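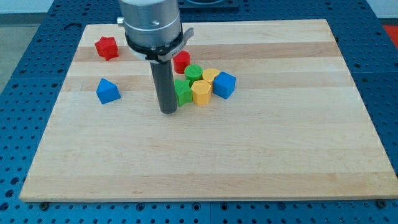 Who writes the jingles you hear on local radio?

Mostly small firms with a keyboard, a microphone and a couple of singers they can ring at short notice.

Brondcombe has had one of these firms since the days of tape. Kneath Sound works from two rooms above a carpet shop, and its shelves hold 3592 recordings, nearly all of them under half a minute long. Elin Prydderch joined as a singer and now runs the place.

"People think the tune comes first," she says. "It's the phone number. If the client wants the phone number sung, you have to build everything else to fit it."

Her best-known piece was for Korano, a chain of tyre fitters whose number ended in 2094. The four notes she gave those digits ran on local stations for years -- long after two of the branches had shut. She still gets it sung at her in the post office.

The work has changed. A client used to pay for a 60-second spot with a full verse, and the singers were booked for a morning. Most adverts are now half that or less, and the music may be a three-second tag at the end. Fees have come down with the length. Prydderch won't say by how much, but she let the second studio go in October and now records the voices and the instruments in the same room.

Haf Bevan buys airtime for Grarimico, a biscuit maker that went back to a sung advert this year after a long spell without one. She had expected an argument with her managers.

"They all remembered the old one," Bevan says. "One of them could do the harmony. We changed a line about the price, because the price was wrong, and left the rest."

The new version took two takes. The singers were Prydderch and her cousin, who also sang on the first, and the piano is the same upright, tuned again for the session.

Kneath has three more jobs booked for the spring: a garden centre, a dentist and a coach company. The dentist wants the phone number sung.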